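# White laminate vs. oil finish for a bench top that gets wiped daily

**bjaramillo**, Sep 16, 2023

Refinishing two bench tops in a shared kitchen and prep room. Substrate is birch ply on both. The first one is done in white two-part polyurethane. 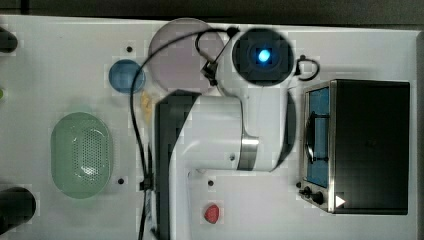 The second is still bare and I have to pick a finish before December. Candidates are the same two-part again, or a hardwax oil. I have most of a can of Stumell hardwax left over from a floor. Daily treatment is a wipe with dilute dish soap, occasional coffee, occasional lemon juice. No cutting directly on the surface. Looking for service life numbers if anyone has logged them.

Berenice Jaramillo

---

**warley_finishes**

Two-part again. Hardwax oil is fine on floors because nobody leaves a wet rag on a floor overnight. Soap strips the wax fraction first and the oil second. On my own bench the sink side went gray in 33 weeks. The far side still looks new.

---

**dovetail67**

Disagree. Gray means water got into the wood, and that usually comes from an end or an edge, not the face. How did you seal the edges? Ply edges drink finish. I put four coats on edges and two on faces.

---

**warley_finishes**

Two on the faces, two on the edges. The graying was on the face, 146 mm in from the edge at its widest. I measured it before sanding.

---

**dovetail67**

Then I'd suspect the soap concentration. Most people pour it by eye.

---

**karagiannis_m**

Consider repair as well as wear. A scratch in oil gets a light sand and a dab of oil, and the bench is back in use the next day. A scratch through two-part means feathering the edge, recoating a full panel and waiting out the cure. White shows every patch, too. I have never matched a white exactly, even from the same tin.

---

**bjaramillo**

Edges on the first top got three coats, sanded at 320 between coats. Soap is dosed with a pump, so concentration is constant. Repair is a fair point. The room can be closed for a weekend but not for a week.

---

**warley_finishes**

Light foot traffic the next day, full chemical resistance in a week at normal room temperature. Check the data sheet for yours. A weekend is enough if people keep lemon juice off it until the following Saturday.

---

**karagiannis_m**

They won't.

---

**sevotlow**

Offcut test. Coat two pieces of the same ply, one per finish, cure both fully, then leave a wet cloth on each overnight and lemon juice on each for an hour. Repeat for ten days. It costs you nothing except the offcuts.

---

**bjaramillo**

I have offcuts. Will run it with three coats on all edges and post results in this thread.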